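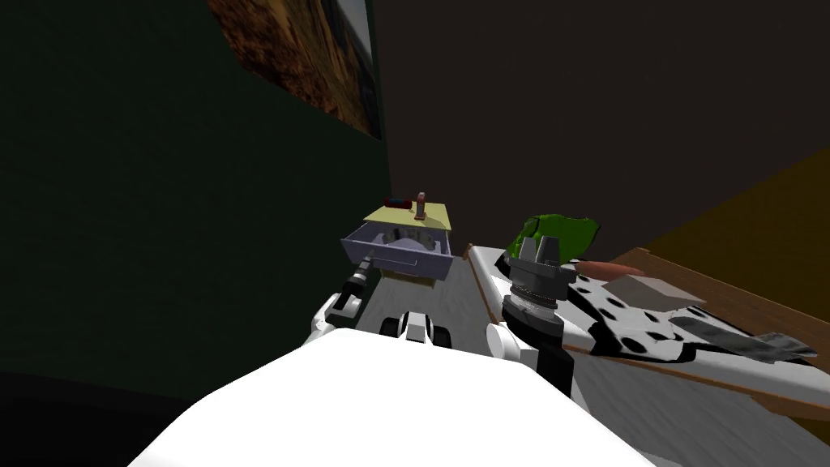 The Jurkdale Public Library will change its borrowing rules in February. The main points are set out in this thread. (1/8)

Overdue fines will end for all books, magazines and audiobooks. Balances now on record for late returns will be cleared, and cardholders do not need to apply. Charges for lost or badly damaged items remain in place. (2/8)

The standard loan period stays at three weeks. Items will renew automatically up to 2 times unless another reader has placed a hold. A notice is sent by email or text on the morning of each renewal. (3/8)

An item kept more than 80 days past its final due date will be treated as lost and billed at the purchase price. The bill is withdrawn in full when the item comes back in usable condition. (4/8)

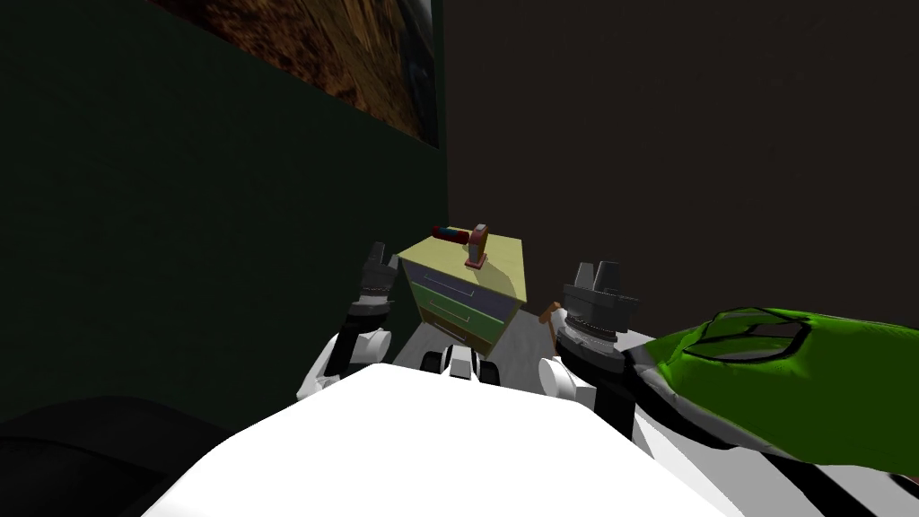 A small chest of drawers.

Roughly 3,000 cards are blocked at present over unpaid late fees. Those cards will work again from the first day of the new rules. Cardholders whose address or phone number has changed are asked to update their details at any desk. (5/8)

The Witley branch will keep its current hours during the change. The outside book return at Witley closes on Tuesday for repair of the hinge and lock. Returns may be made inside until 6 p.m. (6/8)

Interlibrary loans follow the rules of the lending library, and some of those libraries still charge by the day. Any such charge is passed on at cost. The due date printed on the paper band is the one that applies, even where the online account shows a later one. (7/8)

Questions about an account may be sent to Bouchra Ait Brahim, Head of Circulation. Questions about school and classroom cards should go to Houshang Alipour in Youth Services. The full policy is posted at both front desks and may be requested in large print. (8/8)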